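Pre-print inspection checklist - annotated study edition, second proof

Publisher: Gwilliam. Typesetting: Zarness. Printing and binding: Landach. Checked by Vinh Ông, October.

Marks used: [x] passed, [ ] open, [n/a] does not apply. Comments are keyed to the item above them. Page references are to the second proof, not the manuscript.

## 1. Scripture text

- [x] 1.1 Main text matches the licensed source file, chapter by chapter
- [x] 1.2 Verse numbers run without gaps or repeats
- [ ] 1.3 Diacritics complete in all original-language quotations

**Comment 1.3.** Vowel marks are dropped on p. 197, lines 4 to 6, and again in the footnote on the same page. The characters are present in the file, so the fault is in the font subset. Zarness to re-embed the full font and resend the page. All other quotations were checked at 200 per cent on screen and passed.

- [x] 1.4 No verse split across a page turn where the margin note depends on it

## 2. Margin commentary

- [x] 2.1 Each note begins level with the verse it explains
- [ ] 2.2 No note runs into the gutter
- [ ] 2.3 Cross-references lead to the correct verse

**Comment 2.2.** Inner margin is too tight from the start of the second section. At the present paper weight the last two or three characters of each line will be lost in the fold. Move the note column outwards by 2 mm. Do not reduce the type size - it is already at the minimum agreed with the editor.

**Comment 2.3.** The index holds 700 cross-references. All were followed by hand. Faults are confined to the section on vows, where the references still use the numbering of the first proof. List sent separately to the editor on Wednesday.

- [x] 2.4 Commentator's views kept distinct from the translation by typeface
- [x] 2.5 Abbreviations in the notes all appear in the front matter

## 3. Binding sample

- [x] 3.1 Sections sewn, not glued only
- [ ] 3.2 Book lies flat when open at the first and last sections
- [x] 3.3 Ribbon markers secured at the head

**Comment 3.2.** The last section pulls against the endpaper. Landach proposes a looser thread tension and a cloth joint. Accepted, subject to a new sample. The sample should be opened fully at the middle and at both ends, left for an hour, and looked at again before sign-off.

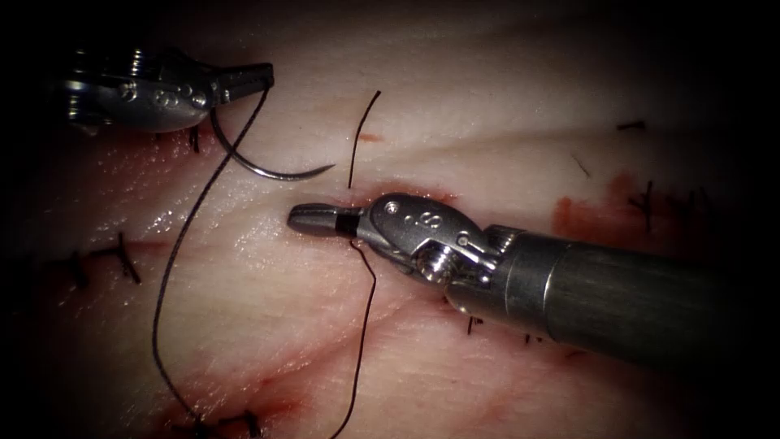
*Curved needle and black thread at a suture pad, with two robotic instruments.*

- [x] 3.4 Cover boards square, corners turned in cleanly
- [n/a] 3.5 Gilt edges

**Comment 3.5.** Gilt edges were taken out of the order after the quotation stage. The line should be struck from the job sheet as well, where it still appears under finishing.

## 4. Reader safety and handling

- [x] 4.1 No exposed staples or wire in book or packaging
- [x] 4.2 Cover adhesive data sheet received and filed
- [ ] 4.3 Carton weight suitable for lifting by one person

**Comment 4.3.** Cartons as packed are over the limit set by the Zillano warehouse. Reduce the number of copies per carton and mark the gross weight on two sides. The print run is 2000 copies, so the pallet plan must be redrawn once the new carton quantity is known. Landach to supply.

- [x] 4.4 Shrink-wrap has vent holes
- [x] 4.5 Board edges free of burrs

## 5. Front and back matter

- [x] 5.1 Permissions page complete
- [ ] 5.2 Subject list matches section headings
- [x] 5.3 Table of readings covers 52 weeks

**Comment 5.2.** "Almsgiving" in the subject list is "Charity" in the heading. Either is acceptable. The editor prefers "Almsgiving", so the heading and the running head both change. Check that the longer word does not push the page number on to a second line.

**Comment 5.3.** Weeks are complete and in order. Two festival readings share one line in the table. This is intended and follows the previous edition.

## 6. Open items

| Item | Action | With |
|---|---|---|
| 1.3 | Re-embed font, resend p. 197 | Zarness |
| 2.2 | Move note column 2 mm outwards | Zarness |
| 2.3 | Correct references, section on vows | Gwilliam |
| 3.2 | New binding sample | Landach |
| 4.3 | Repack, mark weights, new pallet plan | Landach |
| 5.2 | Change heading and running head | Zarness |

Plates are not to be made until 1.3, 2.2 and 2.3 are closed. Items 3.2 and 4.3 may run alongside. A third proof is needed for the changed pages only, with the full note column shown.

V. Ông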